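Cell notebook, Etitz workshop, February
Bin picking station: cable dressing and fixture rules 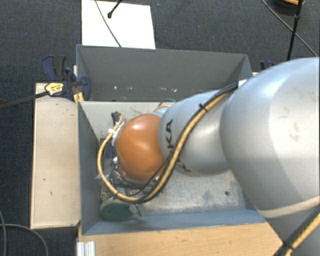

The working rules for the Gonov station were reviewed against present practice, and the section on external cabling was found to be incomplete. It specified tie material but gave no requirement for slack at the wrist. The hose and cable bundle on our arm makes a wide loop below the orange joint cover, close to the gripper, and the same loop passes into the bin on low picks. The rule is therefore amended as follows.

Any loop below the last joint shall be checked at the lowest taught position before a program is released. Speed for this check is limited to 85 mm/s, with one person at the pendant. Tie ends shall be trimmed flush. Ties are to be inspected every 500 cycles and the result entered in this notebook.

Bins shall be clamped to a fixed support before power is applied to the drives. Clamp handles must remain outside the taught path, with 31 mm minimum clearance to any part of the arm. Floor cables belong in covers wherever staff walk.

Rule 4 (entry to the cell) is unchanged. The Flamano checklist still refers to the old numbering and needs correction. Copy of this entry to the Kļaviņa site.

Open: clearance figure to be confirmed with the long fingers fitted.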